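Jodach Hand-Held Gripper, Two-Unit Set
Instruments / Manipulation / Demonstration recording

Supplier: Drarnmont
Status: In production
Page last revised: 30 Oct 2024

Overview

The Jodach is a two-jaw gripper with its own camera. An operator holds it and does a job with it, and the camera and jaw position are recorded together. The recordings are used to train a policy for a robot arm fitted with the same jaws. No arm is needed while recording.

It is sold as a set of two units for labs that study contact-heavy work with small parts: threaded fasteners, rings, pins, connectors. It can be used for household objects as well, but the fingertips and the default camera focus were chosen with small metal hardware in mind.

This page covers the hardware, the recording method we recommend, and the results of the fastener study run with the Sakden group. Ordering notes are at the end.

Jaws and fingertips

Each jaw has a light gray outer shell and a black inner finger with a flat inner face. The tips are yellow and can be replaced without taking the shell apart. We use yellow because it stands out against steel, against a white bench and against most work gloves, and the training software uses the tips as a visual reference for how far the jaws are open.

The flat inner faces do most of the holding. A nut can be gripped by its outside with the hole left clear, so the thread opening stays in view of the camera during the approach to the bolt. In our first test sets operators tended to grip with the very ends of the tips, where a round part can roll. We now ask them to seat the part against the flat faces whenever the task allows.
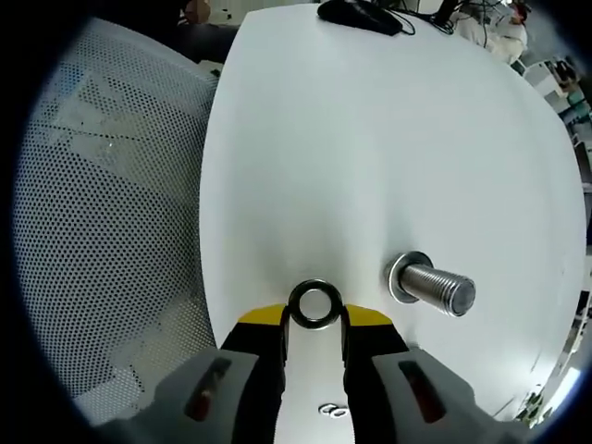
Nut held between the inner faces, with the hole open toward the camera. A bolt with a wide washer is on the table at right.

Camera

The camera looks forward over the jaws through a wide-angle lens. Both tips remain in the image through the full range of travel. The image is a circle with a dark border, and straight edges near the rim come out strongly curved. We leave the recording this way. Correcting the curve on the device would throw away pixels near the rim, and those pixels are useful for tracking where the unit is in the room.

A calibration file comes with each unit. Do not swap files between units, even in the same set. If a lens has been removed for cleaning, run the calibration again before the next session.

Metal parts are hard on exposure. Polished washers and plated threads produce small highlights that move as the unit turns. Auto exposure reacts to them and the brightness of the whole image shifts, which the tracker then has to cope with. Lock the exposure at the start of a session with the jaws over the bench and a typical part in the jaws. If the room has large windows, lock it again when the light outside changes.

Recording method

The study used the following routine and we suggest starting from it.

Place the parts by hand before each episode. Change both position and orientation. A bolt may stand on its head or lie on its side, and the set should contain both.

Start the recording with the jaws open and empty, above the table. Approach, grip, lift, and hold still for a moment before carrying the part to the target. The still moment is used later to split the episode into segments.

Leave failed grips in the recording if the operator recovers from them. Delete the episode if a part leaves the table.

Keep the background ordinary. Early on we cleared the bench and hung a plain cloth behind it, and policies trained on that material did poorly as soon as the cloth came down. A computer mouse, some cable and a neighboring desk in view are all fine, provided none of them is in the way of the hands.

End each session with the jaws closed fully on nothing, then opened fully. The software uses the pair of readings to check for drift in the jaw sensor.

Two-unit recording

Two units can record the same session on a shared clock, and the files are paired when they are copied to the workstation. The second viewpoint mainly helps with depth, which a single wide-angle camera recovers badly when the part is thin and reflective. It also shows contacts that an operator's own unit cannot show, because the part is hidden behind a tip. With one unit brought in from the right side of the table, its yellow tip down near the surface between the small bolt and the nut, the other unit looking along the table has both standing bolts and the nut in view at once. The approach angle of the working gripper can be read directly from the second recording. In one-unit data it has to be estimated from motion.
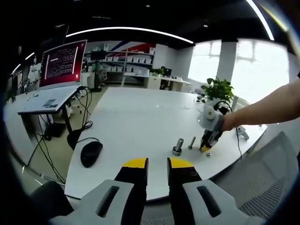
Cable routing matters more with two units than with one. Each recording unit has a thin cable, and the operator should let it pass over the wrist and fall to the side of the table away from the parts. A cable that drags across the bench will move a light washer. Hoi-yan Cheung, who wrote the operator guide, recommends running through one full episode without recording to see where the cable goes. The operators should also agree in advance which unit is doing the job and which is watching. If both reach for the same nut, the episode can be kept, but it must be tagged as shared.

Fastener study

The study was designed by Hedvig Fagerlund and Shih-chieh Kong. The question was a narrow one: does a second hand-held viewpoint improve a policy when the robot itself has only one camera at test time?

Six operators recorded 213 episodes in total. The task was to pick up a nut from the table and set it on the end of an upright bolt, aligned well enough to be turned by hand. Turning was outside the task. Every episode was recorded with two units. One policy was trained on the working unit's video alone. The other was trained with both videos, with the second view used only as a training signal and dropped before deployment.

Both policies were then run on the same arm with the same part layouts, 90 trials each. The two-view policy failed in eight of its trials. The one-view policy failed more often, and its failures were concentrated on the smaller bolt, where it stopped high and released the nut before contact. On the larger bolt we saw no difference that we would want to rely on.

The two-view failures were of mixed types. Most were poor grips on a nut lying close to another part, so that one tip touched the neighbor on the way down. Pirjo Kettunen reviewed the video and found that operators had often slid the nut clear before gripping it, a move that was too rare in the training set for the policy to pick up. We have since added a crowded layout to the recommended routine. It has not been tested at the same scale.

Limits of the result

The operators all worked at one bench in one room. The policy has not been tried on another site's furniture. Parts were metal only. The second unit was held by a person and its viewpoint wandered from episode to episode, and we did not compare this with a fixed camera on a stand, which would be cheaper. Yung-ching Tsang is setting up that comparison, with recording planned to start in April.

Software

Recordings are read with Ko, the desktop program supplied with the set. Ko pairs the files from the two units, shows them side by side, and exports them in common training formats. It runs on Linux. Segment boundaries found from the still moments are marked on the timeline and can be dragged. Training code is separate and is not covered by the support agreement.

Known issues: Ko loses the pairing if a unit is renamed between recording and copying. Very long episodes are slow to scrub. The exposure lock is released when a unit restarts, and there is no warning on screen.

In the set

Two hand-held units with cameras
Two cables
Spare yellow fingertips, both sides
Calibration files, one per unit
Arm mount with matching jaws (specify arm model when ordering)
Ko license
Printed operator guide

Ordering

Sets are built to order by Drarnmont. Single units are supplied only as additions to an existing set, since the clock has to be matched to units already in use. Replacement fingertips are kept in stock and are sold in pairs. Labs that want the fastener recordings should write to the Sakden group and name the unit serial numbers they plan to use, so that the right calibration notes can be sent with the files.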